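Package registry / Fendel extension asks for "read and change all site data" after update
Forum: Browsers and Add-ons > Security
Tags: permissions, auto-update, enterprise policy

irfan_sembiring wrote:
Posted Tuesday, August 27, 2024

Fendel (the tab grouping extension, store build) went from a tabs-only permission set to host access on every site in its last release. The changelog says "performance fixes." I diffed the two packages. The manifest now requests all URLs, and there is a new content script that loads at document start. The script itself is minified and contains one long encoded string that gets unpacked at runtime.

I manage 43 workstations with this extension force-installed by policy. On a normal profile the browser disables the extension and prompts when permissions widen. With a force-install policy it does not prompt. The new permissions are granted silently. All 43 machines had the new build before I read the diff.

Has anyone else unpacked the string? I got as far as a list of hostnames and a timer.

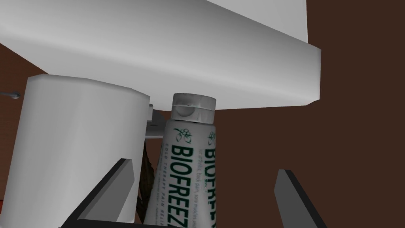 Does removing the ID from the force-install list also uninstall the extension?
It depends on how it got there. If policy installed it, the browser removes it at the next policy refresh. If a user had installed it from the store before the policy existed, that copy can stay behind, so add the ID to the blocklist as well.

omer_k wrote:

I unpacked it. The hostnames are shopping sites. The script rewrites outbound links to add an affiliate parameter and reports the page URL to a server. The timer delays all of this for 6 days after install, presumably so that reviewers see nothing. I did not find any code that reads form fields or cookies.

So this is affiliate injection. It is unpleasant, but I would not call it malware.

parveen_abbasi wrote:

Disagree. It sends full page URLs to a third party. On an internal network those URLs contain ticket numbers, customer IDs and sometimes session tokens, if the internal app was badly written. Ours was. Whether the author meant to collect tokens does not matter to me. They are in somebody's server log now.

Also, the delay is a deliberate evasion of review. A legitimate affiliate program would not need it.

omer_k wrote:

I agree it should be reported. I am objecting to the word. If we call link rewriting malware we have no term left for the things that change proxy settings or drop executables. The blocklist team also sorts reports by category, and a wrong category sends it to a slower queue.

parveen_abbasi wrote:

Then file it under data collection without consent. There is a category for that.

irfan_sembiring wrote:

Filed under that one. Thanks both.

Update on my side. The ID is off the force-install list and on the blocklist. I pushed a policy refresh and checked the extension directory on each machine by script. 3 of them still had the old folder on disk, although the extension no longer appears on the extensions page. I am deleting those by hand. 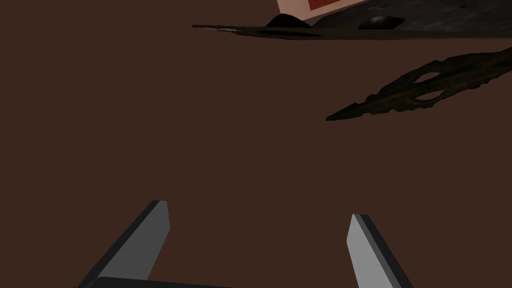

Anyone replacing Fendel should look at the permission set before the feature list. Nusden does the same tab grouping with the tabs and storage permissions and has no content scripts at all. I read the package, and it is short enough to do in one sitting. My test for a replacement is how much reach it has compared with what it needs to do its job, and a tab grouper should have access no wider than that. Nusden also publishes unminified source that matches the store package. I compared file hashes, and the only differences were in the manifest, where the store adds its update URL and key.

hayat_dev wrote:

A matching hash today says nothing about the next release. Fendel was clean until December, when the listing changed owners. I would not allow auto-update for any third-party extension on managed machines. Download the package, host it internally, set the update URL in policy to your own server, and bump it after you have read the diff.

omer_k wrote:

That works until the extension has a real vulnerability and the fix sits in your review queue for a month. Most places do not have anyone with time to read diffs. A pinned old version is its own risk.

hayat_dev wrote:

A tab grouper with no host access has very little attack surface. I accept stale code there. For a password manager I would let it update. The rule does not have to be the same for every extension.

parveen_abbasi wrote:

There is a middle option. Set a runtime blocked hosts policy for the internal domains, applied to all extensions by default. Even if one of them widens its permissions, it can't inject into those pages. We have run this on 2,000 seats with very few tickets. The exceptions are the password manager and one accessibility tool.

Note that blocked hosts does not stop an extension with the tabs permission from seeing the URL of an open tab. It stops script injection, cookie access and request modification. Test it against your own setup.

irfan_sembiring wrote:

I had missed the part about the tabs permission. That means Nusden could still read internal URLs if it changed hands.

parveen_abbasi wrote:

Correct. It would need somewhere to send them, and you can watch for that at the proxy.

irfan_sembiring wrote:

Cleanup order I am using, for anyone who finds this thread by search:

1. Remove the extension ID from the force-install list and add it to the blocklist.

2. Force a policy refresh and restart the browser. Closing the window is not enough if background apps are allowed to keep running.

3. Check the profile directory for a leftover folder named after the ID. Check every profile, including the ones named Profile 1 and up. 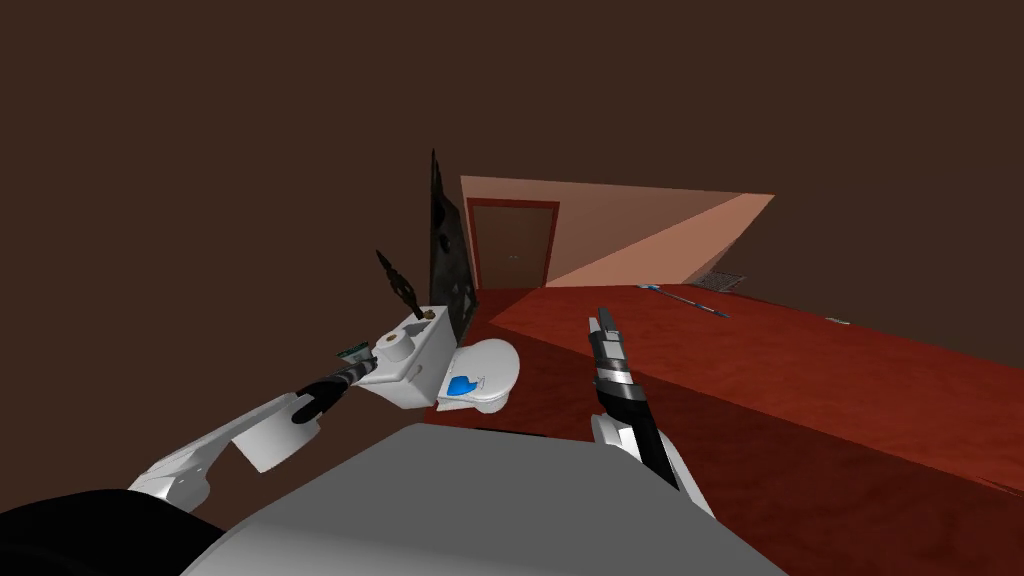
4. Search the proxy logs for the reporting hostname, going back to the date of the first affected build. Export the matching lines before log rotation removes them.

5. Invalidate sessions on any internal app that puts tokens in the URL.

6. Set blocked hosts for internal domains before installing a replacement.

omer_k wrote:

For step 4, the reporting hostname is not in the decoded list. It is assembled from two constants lower down in the same file, so a search for the shopping hosts alone will miss it.

irfan_sembiring wrote:

Found it, and it shows up in our logs. Starting on step 5 tonight.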